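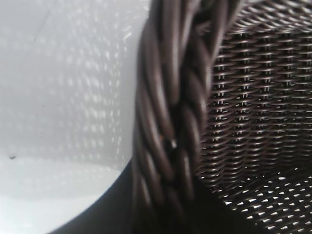
Good morning, everybody! I've been promising a thread on how our little shop is budgeting for automation, and I finally have a pot of coffee and a quiet hour, so settle in. It's going to be long. (They're always long. You knew that when you followed me.)

**1/**
Quick background for the new folks. I run the packing side of a gift basket business in Pletstead. We fill baskets with jam, soap, tea towels, whatever the customer picked, and we ship them all over. On a good day in the slow season we send out 45 baskets. In the run-up to the holidays we send out 135, and that's when my wrists start talking to me at night.

**2/**
So last July I sat down and wrote out every single thing that happens to a basket between the shelf and the truck. Picking it up, turning it around, setting the liner, filling, wrapping, bow, box, label. I used the back of an old seed catalog and I ran out of catalog. I'd recommend doing this before you talk to one salesperson, and I mean before you so much as fill in a contact form.

**3/**
What surprised me was how much of the day goes to plain old moving. Lifting an empty basket off a stack and getting it onto the table facing the right way. Lifting a full one off the table and into its box. Our hands are so used to it that we'd never have listed it as a job, and yet when I watched the clock for a whole shift it ate more time than the bows did. The bows! I'd have bet money on the bows.

**4/**
That changed the shopping list completely. I went in dreaming about a machine that would fill baskets (I still dream about it, to be fair) and came out looking at one arm on a stand whose whole life would be picking up baskets by the handle and putting them down again. It's a much smaller dream and a much smaller quote.

**5/**
Now, handles. Oh my goodness, handles. If you sell anything in wicker, please go look at yours with fresh eyes before you spend a dime. A twisted handle is lumpy by nature. The strands wind around each other, so every spot along it is a slightly different shape, and the synthetic kind has a shine to it on top of that. A person's fingers sort all this out without a thought. A gripper has to be bought for it.

**6/**
We got prices from two suppliers. Jorko sells the arm, the stand and a basic gripper as one package, and they're very cheerful on the phone. Fjeld sells the arm by itself and sends you off to choose your own gripper, camera and so on. The Fjeld number looked wonderful for one whole evening, until I added up the pieces it didn't include.

**7/**
Please, please put these on separate lines in your budget so you can see them:

- the arm
- the gripper, plus spare finger pads
- the camera and its bracket
- the stand, and whatever your floor needs under it
- safety gear and somebody qualified to look the whole setup over
- shipping (this one hurt)
- training hours, paid, for everyone who'll work near it
- the days when you're running slow while it's being set up

My first draft had two of those lines. I'm a little embarrassed about that, but there you go.

**8/**
The camera line deserves its own post. I'd assumed any old camera would do. But think about a dark brown basket with an open weave, sitting by something white with the light behind it. Light comes through all the little gaps and throws a speckled pattern onto whatever's next to it, and now your basket has a sort of ghost basket beside it. It's pretty as can be! It's also one more thing I want a supplier to deal with in front of me, with my baskets, before I sign anything.

**9/**
So lighting went into the budget too. Shades for the window side of the room, and a steadier lamp over the table. These are cheap next to an arm, and I'd probably want them anyhow for the sake of our eyes, so I've put them in this year's money and the arm in next year's.

**10/**
Somebody asked me last time how I decided on a ceiling for the whole thing. I did it the way I'd do it for a used van. What can we pay every month and still sleep, even if the spring is bad? I worked out the monthly figure first, then how long I was willing to pay it, and I landed on 3 years. Anything that needed longer than that to pay for itself came off the list, even the one with the lovely brochure.

**11/**
And then I set aside 20 percent on top for surprises. My sister-in-law thinks that's too much. She keeps very tidy books and I love her, but she wasn't here for the year of the shrink-wrap tunnel, when the machine itself came in right on price and then we had to rewire half a wall to plug it in. I've kept my cushion.

**12/**
Leasing versus buying: I went back and forth on this until I was sick of my own voice. A lease costs more by the end. But our work is so lopsided through the year that I liked the idea of trying one busy season before committing. Jorko offers a lease with an option to buy. Davach, which is the company that would service it locally, told me to read the part about who pays for wear on the gripper. I did. It was us. I asked to have that changed and they're thinking it over.

**13/**
If you take one chore away from this thread, make it the sample box. I packed up the baskets that worry me most and I'm taking them along to both demos. Dark ones, a big one with a thick braided handle, one where the lower part of the weave is very open, and one old fellow whose handle leans. Suppliers will happily show you their arm picking up a nice square carton all afternoon. Bring your own trouble.

**14/**
Things I've written on the inside of the box lid so I don't get flustered and forget to ask:

- Will it grip by the handle, or under the rim, and can it switch?
- What does it do when it misses? Does it stop, try again, or call somebody over?
- Can one of us teach it a new basket, or do we pay for a visit?
- How long do finger pads last on a ridged surface, and what does a set cost?
- Will it scuff the shine?

That last one matters more than you might think. People give these as wedding presents.

**15/**
About the crew, because I know it's on your minds and it was on mine. I talked to everybody before I asked for the first quote. The packers would like to keep the filling and the bows and hand over the lifting, and that suits me fine. I put it in writing in the plan, right up by the numbers, so it doesn't get lost when we're all looking at the monthly payment.

**16/**
Where it stands today: shades and lamp are ordered. Both demos are penciled in. The arm has a line in next year's budget with a question mark beside it, and the question mark stays until I've seen a gripper close on one of these fat twisted handles and carry the basket all the way to its box.

**17/**
If you've already bought an arm for anything woven, knotted, floppy or otherwise ornery, I'd dearly love to hear what your second year cost you. Everybody talks about the first year. I'm especially after pads, service visits and software renewals, and I'm happy to swap my budget sheet for yours. It has a few typos and a coffee ring, but the sums are right.

**18/**
Oh, and for the person who asked about the seed catalog: yes, I kept it, and yes, I'll type up the list. Give me till after the demos. I've got baskets to get out the door.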